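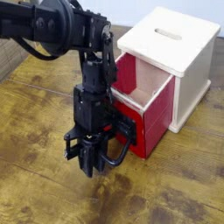 Y si al final el cajón se abre igual, ¿qué más da que el brazo llegue torcido? La pregunta salió en el grupo del martes, desde la última fila, y me pareció tan buena que he tirado a la basura el principio que tenía preparado para estos apuntes. Da bastante, y espero que al acabar la hoja lo veáis tan claro como yo (o que vengáis a discutírmelo, que también me vale).

Taller de manipulación, hoja 4: cajones
Versión del 07/10/2019

Venimos de coger y soltar cosas sobre la mesa. Una pieza suelta es muy agradecida: si la pinza entra un poco ladeada, la pieza gira, se acomoda y ya está. Un cajón no se acomoda. Va por sus guías y solo quiere moverse en una dirección, así que todo lo que empujéis o tiréis en cualquier otra se va en rozamiento, en mover la caja entera por el tablero o en calentar los motores. Casi siempre en las tres cosas a la vez.

Este curso trabajamos con la caja blanca del cajón rojo. El rojo tiene su gracia, porque sobre la caja blanca el frente se distingue muy bien y la detección por color os saldrá casi a la primera. ¡No os confiéis! Encontrar el cajón es la parte fácil.

Los dos sistemas de referencia

Vamos a usar 2 y solo 2, que el año pasado hubo quien se inventó cinco y luego no sabía en cuál estaba. Uno es el de la base del brazo. El otro es el del cajón: el origen en el centro del frente, el eje x hacia fuera (la dirección en la que se abre), el eje z hacia arriba, y el eje y sale solo con la regla de la mano derecha. Dibujadlo en papel antes de escribir una línea de código, por favor. Lo digo cada año y cada año alguien se pasa una tarde entera persiguiendo un signo menos.

Con el cajón en su propio sistema, abrir es aumentar x y cerrar es disminuirla. La y y la z se quedan quietas. La trayectoria es una recta ridícula de sencilla, y toda la dificultad está en la transformación que la lleva al sistema de la base. Si esa transformación tiene un error de ángulo, la recta se desvía, y cuanto más largo el recorrido, más se desvía.

Echad la cuenta conmigo. Con un recorrido de 67 mm y un error de un grado, la desviación lateral al final es 67 por el seno de un grado, o sea, algo más de un milímetro. Parece poca cosa – y a lo mejor vuestras guías se lo tragan – pero con cinco grados ya os vais a casi seis milímetros, y ahí el cajón se acuña. Contestada queda la pregunta de la última fila: llegar torcido importa por lo que pasa durante todo el recorrido.

Empujar y tirar

Empezad por cerrar. Para empujar basta con apoyarse en el frente, y si el contacto está centrado el cajón entra bastante recto. Si apoyáis en una esquina aparece un par, el cajón gira lo poquito que le deja la holgura y se clava. Es el mismo cajón de la cómoda de vuestra abuela, ese que había que cerrar con las dos manos.

Para tirar ya hace falta agarrar o enganchar algo, y os toca pensar por dónde. Quiero que cada grupo me traiga su propuesta dibujada, con la flecha de la fuerza y la distancia al eje central del cajón. Vale cualquier solución que sepáis defender.

Sobre la velocidad: el tramo de aproximación puede ir alegre, pero los últimos 40 mm antes del contacto van despacio. Muy despacio. En ese tramo vigilad la corriente de los motores, que es nuestro sensor de fuerza de los pobres. Cuando suba de golpe, habéis tocado (o habéis chocado, que desde el punto de vista del motor viene a ser lo mismo).

El programa de base

Lo tenéis en la carpeta compartida con el nombre Kondoda. Lleva hechas la cinemática y la lectura de corrientes, y os deja en blanco la función de la trayectoria. El simulador es Zostden, el mismo de la hoja 3. Aviso: en Zostden el rozamiento de las guías es constante, y en la mesa no lo es. Un programa que funciona en el simulador tiene permiso para probarse en la mesa, nada más.

El fichero de registro guarda una fila por cada lectura. En mi prueba salieron más de 1.111 filas para una sola apertura, así que no me las imprimáis. Quiero una gráfica de corriente frente a x, con los ejes rotulados y las unidades puestas.

Qué hay que entregar

– El dibujo con los sistemas de referencia y el punto de contacto.
– La función de la trayectoria, comentada.
– La gráfica de una apertura y la de un cierre.
– Media página contando qué salió mal. Si me decís que todo fue bien al primer intento, os pediré que lo repitáis delante de mí.

Los grupos Haldane y Arkine comparten turno de mesa esta vez. Poneos de acuerdo entre vosotros con el orden y dejad el brazo en posición de reposo al acabar, con el cajón cerrado.

Para ir pensando de cara a la hoja 5: ¿qué cambia si la caja no está fija y se desliza al tirar? Traed una idea, aunque sea mala.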